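3. How households decide what to keep

3.1 The things within reach

It will help to begin with the kind of object we have in mind, because the word "belongings" is a large one and people who answer surveys take it in very different ways. Some of our respondents thought at once of furniture and others of jewellery. We were after something much more ordinary than either: the towels and soft cloths, the toys, the tools that never quite go back in the toolbox, the plant that has moved house with its owner more than once. Figure 2 gives the flavour of it.
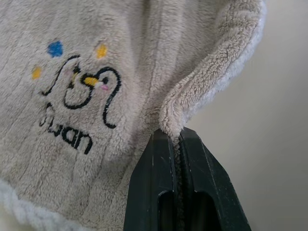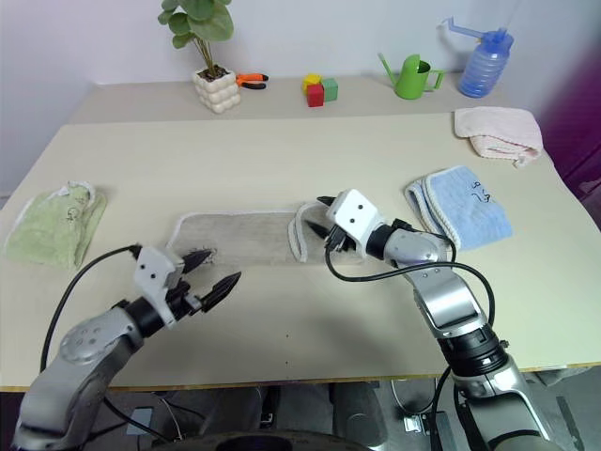
Figure 2. Everyday items of the kind covered by the survey. First picture: soft fabric with an embroidered cartoon figure. Second picture: potted plant, pliers, toy blocks and toy watering can.

The survey went out in June to 500 households in two towns, Grindthorpe and Menside, which lie on the same railway line and are alike in size but rather different in their housing. Grindthorpe is mostly older terraces with cellars and lofts, and a good many families there have stayed in the same street for two generations. Menside grew up quickly and has far more flats, where a spare cupboard is something of a luxury. We had expected, perhaps a little too readily, that people with more room would keep more, and that the rest of the story would follow from that.

Space does matter, of course, and we would not want to talk it down. But when we asked people to tell us, in their own words, why a certain thing was still in the house, room was seldom the first thing they mentioned. They talked about who had given it to them, or about a child who had since grown up, or about a repair they still fully meant to do. Of the households that sent back a complete booklet, 81 had at least one item they described as "no use to anyone" and yet had moved it with them from an earlier home. We found these answers a pleasure to read, and some of them ran over the page and up the margin.

We sorted the reasons using the Marwat scale, which places each answer somewhere between 1 (kept purely for use) and 5 (kept purely for feeling). The scale was first drawn up for clothing, and we did wonder whether it would stretch to garden things and tools. On the whole it did, although two of us reading the same answer sometimes came down a point apart, and in those cases we talked it over until we could agree. Tools gave us the most trouble. A hammer is kept for hammering, one would think, and then the owner writes half a page about the uncle who taught her to use it.

Fabrics were another matter – here the answers leaned strongly towards feeling, and more so when the item had been made or decorated by hand. Several people said that they could not bring themselves to turn a baby's towel into a duster, even when it had worn thin in the middle. Toys fell into two groups. Those put by for visiting children scored low on the scale, much like kitchen things, while those that had belonged to one particular child scored high and were often stored out of sight.

In Menside, 49 households told us they had given something away and later wished they had not. This was more than we found in Grindthorpe, and it may be that smaller homes force the choice sooner, before people have had time to know their own minds. We cannot be certain of this from a single survey. The earlier Narkov study, which followed families through a house move, saw a similar pattern of regret but asked its questions only after the boxes had been unpacked – so the two sets of answers should be compared with some care.

The next section turns to the repairs people meant to do, and to how long they had been meaning to do them.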